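3.2 Furniture and placement of small items

The second part of our study concerns small rooms in which a desk and a low storage unit must share one wall. Such rooms are common in the Banside and Wadcombe buildings, where many tenants work and sleep in the same space. We wanted to know where people put a small item, for example a piece of fruit, when they clear a desk before starting to work. The participants answered a questionnaire of 28 questions in September, and after this we prepared a furnished room according to their answers.

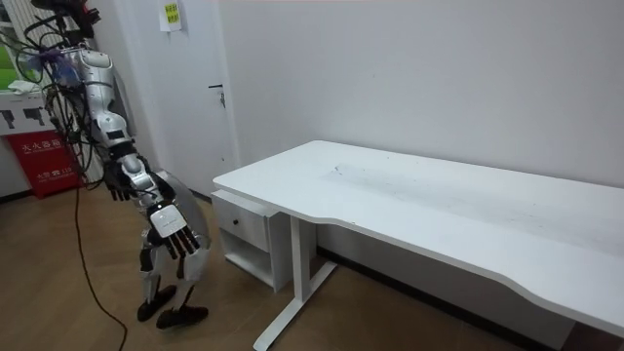

The position of the desk was the first question to decide. Most participants wrote that they prefer the desk near a wall, even if this makes the path through the room more narrow. We followed this preference, and we also kept the surroundings as simple as we could. The desk is white, the wall to the right of the door is plain, and the floor is wooden, so that no strong color of the room attracts the eye away from the items. We did not remove the small notice near the top of the door frame, as similar notices were present in several of the rooms we visited.

For the storage unit we compared four types: an open shelf, a box with a lid, a cabinet with a door and a cabinet with a drawer. The open shelf was the most popular in the questionnaire, but the participants also complained that it looks untidy after a short time. The cabinet with a drawer was the second choice, and it was used for the rest of the work.

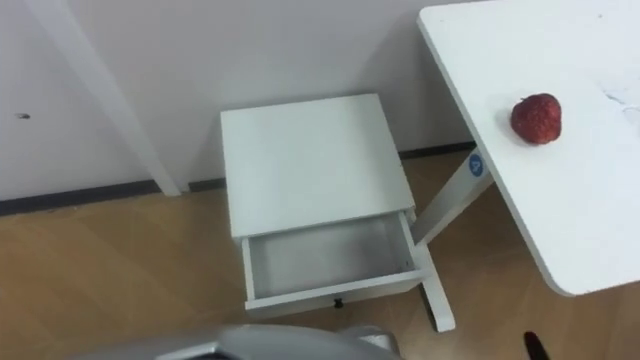
A drawer has one clear disadvantage against a shelf, namely that it needs free floor in front of it. In the earlier layout, which we took from the Sastry survey, this free floor was often occupied by a chair. In our layout the drawer can be pulled fully open beside the table, with the table leg passing behind the right side of the cabinet. The table top is higher in this arrangement, and an item such as the strawberry near its left edge has only a short way to go to the drawer. The participants who had answered that they clear the desk "with one movement" described nearly the same arrangement.

The choice of items was made by us and not by the participants. We selected fruit because it is often left on a desk during work, and because the participants did not agree on its correct place. Of roughly 200 comments that we collected, many said that fruit should never be put in a drawer, while others considered this normal for a few hours.
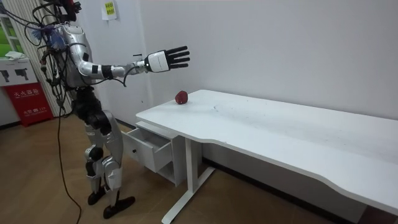 Figure 4. Desk and storage unit in the furnished room.

We therefore do not treat the drawer as the right place for food. It is a temporary place, and the comments should be read in this sense. Six participants from the Steron housing group asked for a second drawer only for such items, and this wish is discussed in Section 5 together with the cost of the furniture.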